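Ticket 461 – kitchen radio drops out every evening

August 12, 2019
By Charoen Limsakul

Right, so I promised I'd keep notes on this one until it was sorted, and it's not quite sorted, but here we go anyway.

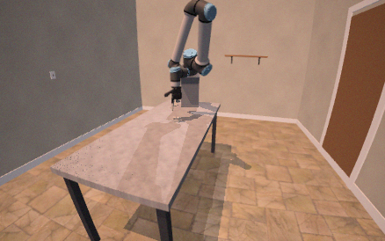

The radio is a Kadora internet set, bought secondhand in Burnden, and it plays perfectly well all day. Then after tea it stutters, goes quiet and comes back with "buffering" on the display. My wife likes the evening jazz program so this has been noticed!

First go: restarted the radio and the router. Fine for one night, then back to its old tricks.

Second go: moved the router off the floor and onto the bookshelf. Signal went up to 4 bars (it was two before) and I was feeling pretty clever – still dropped out though, right in the middle of a song.

Third go: rang Isell, our provider, and sat on hold for ages. The bloke was lovely. He ran a line test and said everything looked normal at their end, and had I thought about the walls? The house was built in 1939 and the kitchen wall is double brick, so yes, I have thought about the walls.

Fourth go: changed the wifi channel from auto to 11. Big improvement! Only one dropout since, and that was while the microwave was going (I've asked the kids to hold off on the popcorn during jazz).

Still to try – the firmware update. The Cirillo forum reckons it fixes the buffering but wipes your presets, and I haven't written mine down yet. Leaving this open until September.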